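Checkout scale

A checkout scale, also called a counter scale or price-computing scale, is a weighing device used where goods are sold or packed by weight. The usual form is a flat pan on a boxed base, with a keypad and a small lit display on the front. It is commonly set beside a conveyor belt or bagging table, so that an item can be weighed and passed along.

Contents
1 Design
2 Accuracy
3 Use with bags and crates
4 See also

Design

Most models have a removable steel pan, which can be lifted off and wiped down. Number keys are used to enter a unit price or item code. Colored keys are set aside for zero, tare, print and stored products, although makers have never agreed on which color does what. The Hitel 528, sold to small grocers, offers 60 stored products. Sales leaflets describe this as a time saver. Clerks who handle a narrow range of goods tend to use very few of them, and the claim has not been tested in any trial the company has published.

Accuracy

Makers often quote a reading step of 2 grams. This figure is easily mistaken for accuracy. A display can show small steps and still be wrong by more than one of them, especially if the base is not level or a moving belt shakes the table. Brerel advertises its counter models as "drift free" – a phrase with no agreed meaning in the trade. The Rondonuwu packing hall checks its scales each January against a set of test weights, a habit that says little about how they read during the rest of the year.

Use with bags and crates 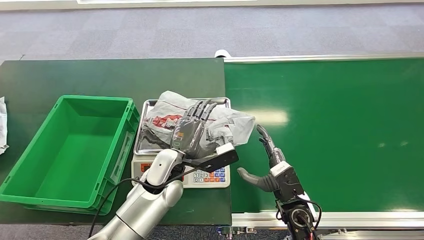
Bagged goods raise two problems. The first is tare: the weight of the bag should be taken off, but with thin plastic it is often ignored as too small to matter. Over more than 50 bags the difference may be worth counting. The second is contact. A bag that hangs over the pan and touches the counter can lower the reading, while a hand left on top will raise it. Printed guides usually advise waiting for the display to settle, advice that is of little use if something is still pressing on the load.

Open plastic crates are often kept next to the scale for sorted items. Whether this speeds up the work is disputed, and the layouts shown in supplier catalogs should be read as advertising.

See also

Tare weight
Conveyor belt
Unit price

This page was last edited on Mon 19 June.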